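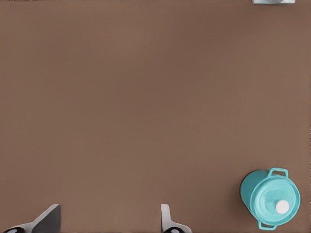 Demonstration gathering in simulation is the making of recorded examples from which a robot control program can learn a task. The work is done inside a computer model of the robot and its surroundings, with no physical machine involved. Each example, usually called a demonstration or an episode, holds what the robot's cameras would have seen at every step, together with the positions of its joints and the commands it was given.

The practice belongs to imitation learning, where a program is trained to copy recorded behaviour. It is used mostly for handling tasks that are hard to describe by rules, such as lifting a lid, putting food in a pot or passing an item from one arm to the other.

Sources of examples

Demonstrations come from two main sources. In the first, a person steers the simulated arms with hand controllers or a pair of small leader arms and watches the result on a screen. In the second, a script that knows the exact position of every object plans the motion and plays it out. Scripted episodes are cheap and can be made overnight, but they tend to look alike. Steered episodes take longer and carry the small pauses and corrections of the person at the controls — a quality some groups value and others try to filter out.

The Plulevov kitchen set, released with a short report dated March 27, 2020, used both. It covered 19 tasks, with 30 steered episodes for each, and a larger scripted portion was added the following December.

Camera views

Most sets record several views of the same workspace. An overhead or fixed view takes in the whole table and both arms, while a view near each gripper gives a closer look at whatever lies ahead of the fingers. The gripper view matters most in the last stage of reaching, when the arm itself may block the fixed camera. Its weakness is that it often shows little besides bare table, and a program trained on it alone has trouble finding an object that starts outside the view.

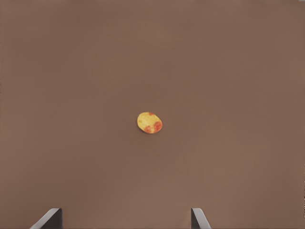 Gripper view in a simulated workspace, with a small yellow and red object ahead of the open fingers.

The views have to be stored in step with one another. A delay of even 2 steps between a picture and its command can teach the program to act late, and the fault is hard to spot by watching playback at normal speed.

Variation and checking

Between episodes, the starting places of the objects are changed. Colours, lighting and camera angles may be changed as well, in the hope that the trained program will not depend on any one of them. Findovov, a tool for arranging simulated scenes, draws new positions at random and throws out any layout where objects overlap or lie beyond the reach of both arms.

Finished episodes are then checked. A simulator can report the position of each object, so a simple test of the final state is often enough: the lid is on the pot, or it is not. Such tests miss untidy successes, where an object was dragged or knocked into place. The Draleo group kept 76 episodes of one lid task after watching every recording and removing those in which the pot had been pushed by the wrist.

Two-armed work

Tasks for two arms need further care. One person may steer both arms at once, or two people may take one each. In either case the idle arm has to be dealt with — if it drifts while the other works, the drift is recorded and learned along with everything else. Many groups have the operator park it in a set position, and some lock its joints until it is needed.
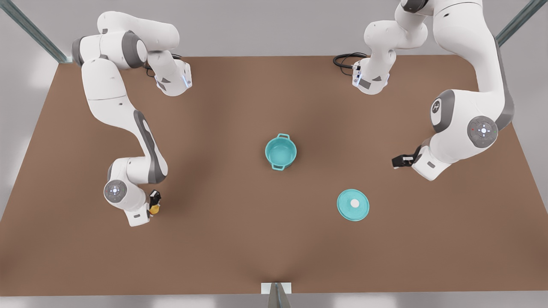
Lertchai Suksawat has argued that parking the idle arm makes for clean records and poor helpers, and that a second arm should be recorded doing whatever a person's spare hand would do, even when the task could be finished without it. The Dekker workspace files follow this advice in part, leaving both arms free but marking the steps in which each is in use.

Limits

Simulated contact is only an approximation. Thin, soft or crumbly items are often modelled as rigid shapes, and a grasp that holds in the simulator may slip on a real gripper. For this reason simulated demonstrations are commonly mixed with a smaller number recorded on physical arms. How large that share should be differs from task to task, and published results do not agree.

See also: imitation learning; teleoperation; robot simulator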